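February, getting on for midnight, and I should be asleep, but my head is still full of club.

So! We have a name. After two weeks of bickering we're Team Zadance, which was Niven's idea and means nothing at all, and I voted for it mostly so we could go back to working. The Grastby meet is in 13 days. I wrote that on the back of my hand in pen and Mom gave me a look at dinner.

The task sheet came through as well. Each team gets 60 seconds per item, you don't know which item you'll be asked for until the clock starts, and you get 5 tries in total. Ottmar Diekmann (he insists on Ottmar, I still can't do it, I call him Mr. D) read the rules out loud twice and then made us read them back to him. Niven wants to go for the big easy stuff first. I want to do the pens, since pens are worth more, and everyone groaned at me. Pens are horrible! You come in a tiny bit too high and you get air, a tiny bit too low and you're poking the table.

We ended up agreeing that I get the pens and Niven gets the pasta server, and whoever is worse by next week buys the chips.

Copied over from the club folder, so I have them in here too:

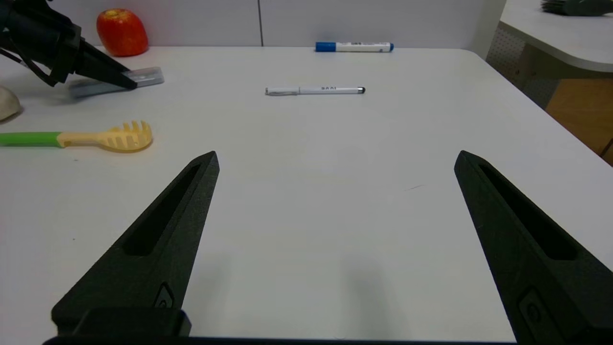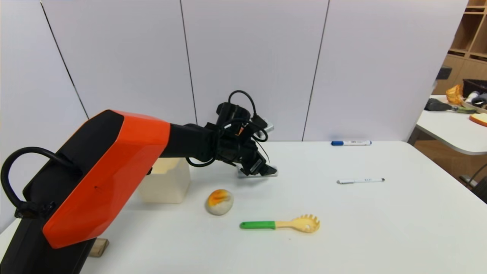
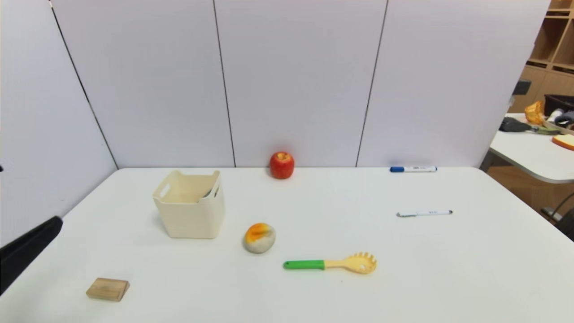 My big job before next time is the approach height. It's one number in Imetti (our control program, named before I joined) and I've been changing it by feel, which Mr. D says is how people end up crying in parking lots. He wants a proper log: what I set, what I asked it to pick up, what happened. I bought a notebook for it on the way home, green, with the squared paper I like.

Also I have to ask Niven about the speed setting. I'm pretty sure one of us changed it and forgot, and I'm a little worried it was me.

Chem quiz first thing tomorrow. Haven't opened the book. Going to read two pages in bed and hope for the best.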